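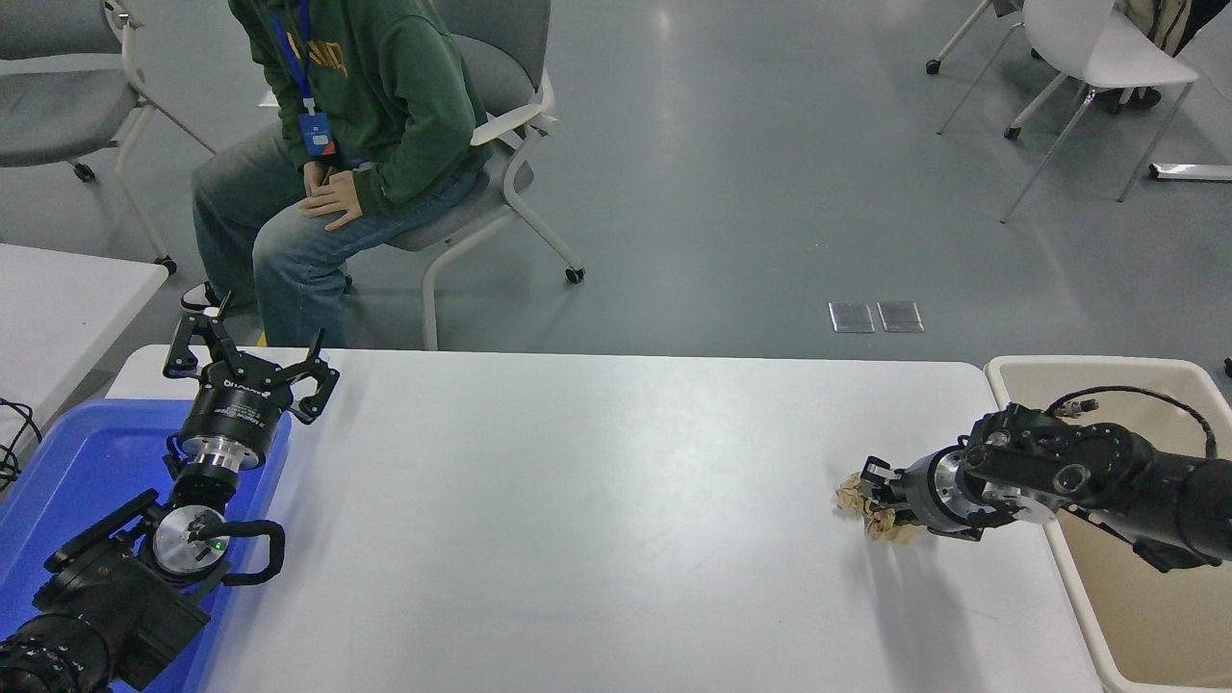 Spent the afternoon clearing out the packing corner at Girerau. We ship small ceramics, so most of what piles up is paper. I finally settled on a way of sorting it, and it starts with a bare white table. Tan paper like this crumpled piece shows up right away on white, so scraps don't get left behind. Blue tray at one end, cream bin at the other, and everything gets decided on the table between them.

The rule for paper is simple. If it opens flat without tearing, it gets used again. If it's torn or has tape on it, it goes to recycling. I used to keep the taped pieces too and cut the tape off. It took too long.

Crumpled paper is fine for filling gaps in a box. I don't use old paper right against a glazed piece, though. New tissue goes on first, then the old stuff around it.

Boglárka Sárközi asked how much we get through. In October it was 100 boxes out, and 40 of those were packed with nothing but reused paper. The rest needed some new paper, mostly the tall vases.

Teun Peeters wants to try shredding the torn pieces for fill. I'm not sold on it. Shreds get into everything and customers have to clean them up.

Next job is the shelf with the flat boxes. There are 8 sizes on it and we use 4. The others are going to Lambrechts, who said they'll take them if I drop them off before noon.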